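Última actualización: 20 de agosto de 2020

Editor de niveles para Vudness: informe de proyecto
Autor: Valentin Mocanu

1. Objetivo

El proyecto consistió en desarrollar un editor de niveles para Vudness, un juego de plataformas en dos dimensiones. El editor debía permitir colocar objetos, definir colisiones y exportar el resultado en un formato legible por el motor Riltel sin compilación previa.

2. Diseño

Cada nivel se guarda como una lista de entidades con posición, rotación y capa. Se fijó un máximo de 1.000 entidades por nivel y seis capas de profundidad. Las colisiones se calculan solo en dos de ellas; las restantes son decorativas y se descartan en la fase de consulta espacial. 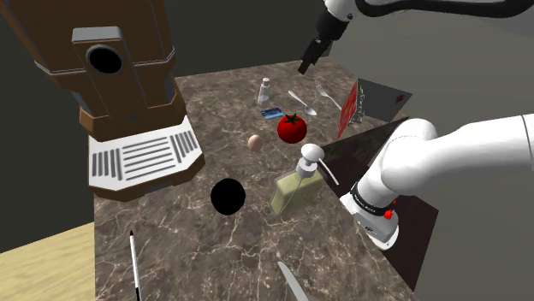
La serialización se implementó primero en texto plano y, desde julio, en binario. El cambio obligó a reescribir el módulo de carga y a añadir un número de versión en la cabecera. Los niveles antiguos se convierten con la herramienta Lulik, que se ejecuta por línea de comandos.

3. Problemas pendientes

La función de deshacer no registra los cambios de capa. Además, los objetos agrupados pierden su punto de anclaje al rotarse si el grupo contiene otro grupo. El segundo fallo se reproduce siempre en el nivel Boateng y procede del orden en que se multiplican las matrices de transformación. La corrección está escrita, pero falta probarla con niveles convertidos.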